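このサイトではCookieを使用しています。閲覧を続けると使用に同意したものとみなします。[同意する] [設定]

課題研究レポート 減塩は続くのか 学生寮における食塩摂取の自己記録

1. はじめに

健康科学の授業で「身近な生活習慣をひとつ選び、調べて、できれば変えよ」という課題が出た。班で話し合った結果、運動は全員が嫌がり、睡眠は全員が守れず、残ったのが塩だった。消極的な選び方だが、調べ始めると塩は手ごわい相手だった。

食塩をとりすぎると体は水分をため込みやすくなり、血液の量が増えて血管の壁にかかる圧力が上がる。腎臓は余分なナトリウムを尿に出そうとするものの、その働きには個人差がある。同じラーメンを食べて翌朝むくむ者と平然としている者がいるのは、根性の差とは関係がないらしい。足首がきつくなる、指輪が抜けにくい、といった変化は一晩で引くこともあるが、むくみが続く場合や息切れを伴う場合は心臓や腎臓の病気も考えられるので受診が必要である。レポートを書いている場合ではない。

2. 方法

対象はスキブブリッジ寮(Skivbridge)の寮生32名。2週間、食べたものを毎日記録してもらった。記録には班で作った表計算シート「Ridus」を使った。名前の由来を聞かれるたびに班員が別々の説明をしたので、由来は不明としておく。

食塩の量は食品表示から計算した。表示がナトリウム量だけの場合は、ミリグラムの値に2.54をかけて1,000で割る。ナトリウムが2,000mgなら食塩相当量は5.08gになる。この換算を班の全員が一度は間違え、うちひとりは寮生の昼食を海水並みの濃度にした。

1週目は普段どおりに食べてもらい、2週目は次のことを頼んだ。

・麺類の汁は半分以上残す
・しょうゆは上からかけず、小皿に取ってつける
・食パンやロールパンも食塩を含む食品として記録する
・味見をする前に調味料を手に取らない

最後の項目は当然のことに見えるが、いちばん守られなかった。

3. 結果

3-1 記録の継続

初日の記録はみごとなものだった。朝食の漬物が何切れかまで書いてある。4日目になると「朝 パン」「昼 いつもの」「夜 寮」という俳句のような記入が増え、1週目の終わりには「昨日と同じ」が並んだ。その「昨日」の欄が空白だった例もある。減塩の研究をするつもりが、記入欄の減量ばかりが順調に進んだ。

記入の時間帯は夜11時過ぎに集中していた。朝食を15時間ほどあとに思い出して書くわけで、間食はかなりの割合で忘れられていると思われる。自己申告の食事記録では実際より少なく書かれがちだと教科書にもあり、われわれはそれを忠実に再現したことになる。

3-2 塩の出どころ

記録が使える形で残った分を見ると、目立ったのはやはり麺類の汁、次いで汁物と漬物だった。意外だったのはパンである。ひとつあたりの食塩は多くなくても、毎朝食べ、昼にも足し、夜中に最後の一個を食べると、静かに積み上がる。しかもパンは塩辛くないので、記録した本人に悪いことをした自覚がない。ポテトチップスのほうがまだ誠実である。
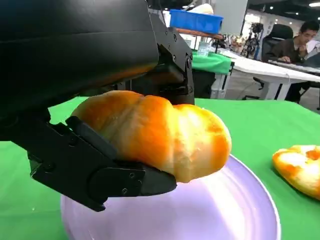
図1 皿の上にかざされたロールパン

聞き取りでは、パンに塩が入っていることを知らなかったという寮生が複数いた。食塩は生地をまとめ、発酵の進み方を整える役目もあるため、むやみに抜けばよいというものでもない。食べる数を見直すか、合わせるおかずを薄味にするほうが現実的だろう。ハムとチーズをはさんで「野菜も入れたから大丈夫」と書いた記録があったが、レタスに塩を打ち消す力はない。

3-3 2週目の変化

汁を残すことについては、協力が得られた。寮の食堂の片づけ係から「急に残飯が重くなった」と苦情が来たので、申告は信用してよさそうである。小皿のしょうゆは賛否が分かれた。たっぷり注いだ小皿に刺身を沈めるという解釈が生まれ、班としては説明不足を認めざるをえない。

味の感じ方については「薄い」が圧倒的に多く、2週目の終わりに「慣れてきた」と答える人が少し出た。「慣れた」と答えた寮生のひとりは、唐辛子を大量に使っていた。

4. 考察

血圧は測定していない。班で買ったGristov社の血圧計は、説明書を読む前に腕帯を裏返しに巻いた者が続出し、値が信頼できないと判断した。そもそも2週間の、しかも記録が穴だらけの減塩で血圧の変化を論じるのは無理がある。安静にして座り、腕帯を心臓の高さに合わせ、測定中はしゃべらない。この最後の条件が、うちの班には最も厳しかった。

対照となる群を置かなかったことも弱点である。当初はチュアン寮(Chuang)に頼む予定だったが、試験期間と重なって断られた。試験期間の食生活はそれ自体が研究に値すると思うが、倫理審査を通る自信がない。

減塩で参考になったのは、量を我慢する方法より、塩の置き場所を変える方法だった。卓上のしょうゆ差しを隣の机に移した階では、取りに立つのが面倒という理由で使用が減ったと聞いた。健康意識よりも怠惰のほうが頼りになるという、教育的にはやや扱いにくい所見である。香りのあるもの、たとえば酢やしょうが、焼きのりを使うと薄味でも食べやすいという意見もあった。

なお、腎臓の病気がある人や薬を飲んでいる人は、塩分を自己判断で大きく変えず、主治医に相談してほしい。カリウムを使った減塩調味料も、人によっては注意がいる。

5. 今後の課題

記録は写真でもよいことにし、期間を3日程度に絞る。Ridusには空欄のまま保存できない設定を加える。ただし試したところ、空欄がすべて「あ」で埋まった。次の班は6月までにこの問題を解決してほしい。シートと換算表は共有フォルダに残してある。

いいね 200 コメント 3件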